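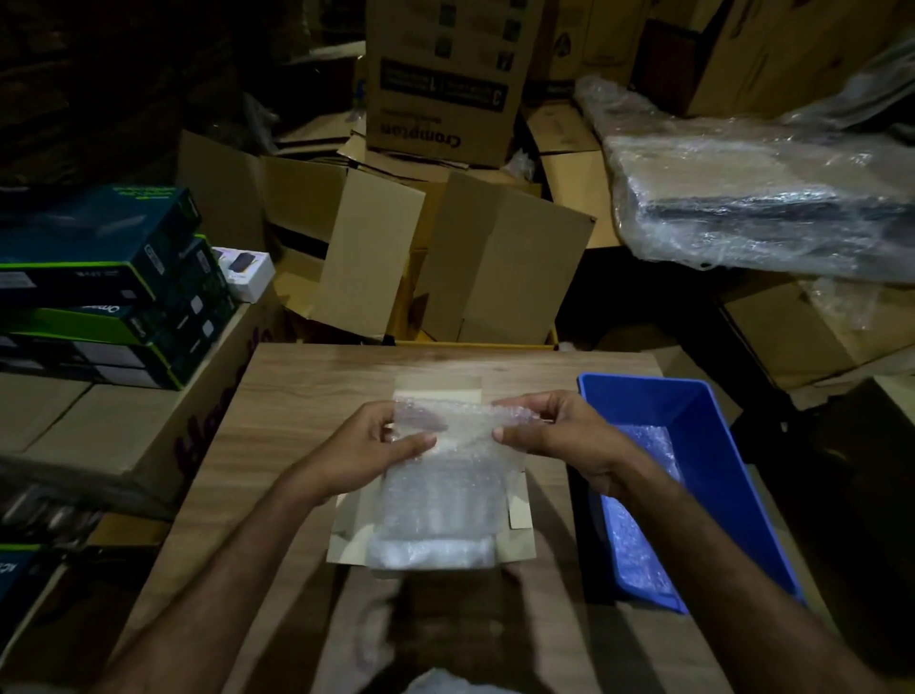 The second edition of the packing practice guide at Misora came into effect in April. It sets out how packing work is to be carried out, recorded and checked wherever the record will later be used to instruct an automated system. Its principal author, Tayla Rakena, manages standards for the company and spent several years on a packing bench before that.

"The first edition was written by people who knew machines," Ms Rakena said. "It had a great deal in it on file storage and very little on how to put bubble wrap in a box. We had to go back and ask what good packing is, and write that down first."

The guide now opens with the bench. Cushioning is to be laid in the bottom of the carton before the item is placed, and the upper layer is to be held by both edges and lowered flat. Flaps are folded fully outward until the carton is ready to close. Spare wrap is kept in a tray within reach of the packer.

Asked whether such detail was excessive, Ms Rakena said that it reflected the way the records are used. "A person who is shown a poor habit may correct it on their own. A system trained on 4,000 records of the same poor habit will repeat it. We would like the habit to be sound before anyone records it."

Deepak Bisht, who supervises packing at the Flundow site, was consulted on the draft and raised several objections. The most serious concerned pace. An early version required packers to pause for two seconds between each step so that the record could be divided more easily.

"No one packs like that," Mr Bisht said. "My staff found it tiring, and the work looked wrong. If the purpose is to show a machine how the job is done, then the job should be done at its ordinary speed. I said so in writing, and the clause was taken out."

A second objection concerned stockrooms. The draft called for a plain background and even light at every station. Mr Bisht pointed out that cartons are stored where there is room for them and that light in older buildings falls mainly on the table. The published guide asks only that the work surface be well lit and that the hands and the open carton remain in view. Walkways must still be kept clear under the site's existing safety rules – a point on which the guide makes no exception.

Consent is dealt with in section 5, which Brittany Tremblay drafted. Each packer agrees in writing before any recording is made, may withdraw at any time, and may not be moved to less favourable shifts for having done so. Faces, name badges and address labels are excluded wherever practicable.

"Withdrawal has to mean something," Ms Tremblay said. "If a worker withdraws on Friday, the records made that week are removed as well. Some of our engineers were unhappy with that. I understand their view, but I do not share it."

The guide also requires a reviewer with bench experience to examine a sample from each batch. Of the 46 comments received during consultation, the largest group dealt with this clause, chiefly on grounds of cost. Ms Rakena said it would stay in its present form until the next review.

Mr Bisht would like that review to cover damaged cartons and the reuse of old wrap, neither of which is addressed at present. "We reuse wrap every day," he said. "The guide should say when it is too flat to use."

Related items
Packing practice guide, second edition: summary of changes
Consent form for recorded work (revised)
Labelling of automated packing cells at Feron
Vikas Shukla on lifting aids and shared work areas
Notice to sites: lighting at packing benches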